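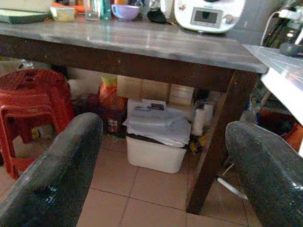
Household Organization, Unit 5
Small Kitchens: The Table as a Work Surface
Handout for the session of March 8, 2023
Instructor: Halima Temba

Reading for this unit: course pack, chapter 3, on zones and reach. Bring the floor sketch of your own kitchen that you started last time.

1. Why the table comes first

In a kitchen with a short counter, the table ends up doing most of the work. People eat at it, chop on it, park the cooker on it and leave the cups there overnight. In this course we treat it as a piece of kitchen equipment and plan it the same way we plan a stove or a sink.

A table has three usable levels: the top, the band just under the top where knees and stool seats go, and the floor. Most plans deal only with the top. When you draw your own table for the assignment, draw all three.

2. The top

Divide the top into a standing part and a clear part. The standing part holds things that live there. The clear part is kept open for work and meals.

A multicooker or similar appliance belongs in the standing part, display facing the person who uses it. Check how far the lid swings and where the steam goes. An appliance that has to be dragged forward each time it is opened is in the wrong place.

Cups, glasses, bottles and bowls tend to form a row along one side. A row is fine if every item in it is used daily. Two tests:

Can you take out any one item without moving another?
Can you wipe the whole strip in one pass after lifting no more than 5 things?

Put tall and narrow items, such as bottles, away from the edge where people sit down. A drinking glass should not stand right against a bottle. Leave a hand's width between them. Cutting boards take less room standing on edge, but a board that is still damp needs air on both sides.

Surface notes. A shiny patterned top, marble or marble look, hides crumbs and shows streaks. Wipe it and then look along it from a low angle with the light on the far side. Real marble is marked by lemon juice and vinegar, so find out which one you have before choosing a cleaner.

3. Under the top

Measure the clearance under the apron, not under the top. The apron is the board that runs below the edge, and it is what stools and bins bump into. Students get this wrong every term. On the practice table the two measurements differ by 3 inches.

Stools. Plastic stools that stack are a good choice for a small room. Stack them when the meal is over and push the stack in at one end of the table. Splayed legs take up more floor than the seat does, so measure at the feet. A stack is taller than a single stool; check that it still clears the apron.

Bins. A lightweight plastic bin can sit on the floor under the middle of the table, where feet rarely reach if people sit at the ends. If people sit along the sides, move it to one end. Rounded corners are easier to wipe out. On tile, lift the bin when you clean, as grit under the base will scratch.

Do not keep in an under-table bin: onions or potatoes in a closed container, glass, or anything you need while cooking.

4. Cords and outlets

Keep power strips off the table top and away from the sink. Plugs should be reachable without leaning over a hot appliance. A cord should not cross the place where someone walks or pulls out a stool. Take up slack with a loose loop; tight coils can warm up under load. Heating appliances go straight into a wall outlet unless the maker's instructions say otherwise.

5. Worked case: the Sundley apartment

Rhydian Gethin's plan from last year is on file in room 211. His table was 63 inches long with one end against the wall. He put the cooker at the wall end and stacked the stools at the other. His first draft had the bin beside the stools, and neither could be moved without the other. The second draft is the one to look at.

6. Assignment

Draw your table from above and from one side. Mark the standing part, the clear part, the stool positions (in use and put away), any bin, and the nearest outlet. Write one paragraph on what you would move and where it would go.

Due at the first meeting in April. Paper only, name on both sheets.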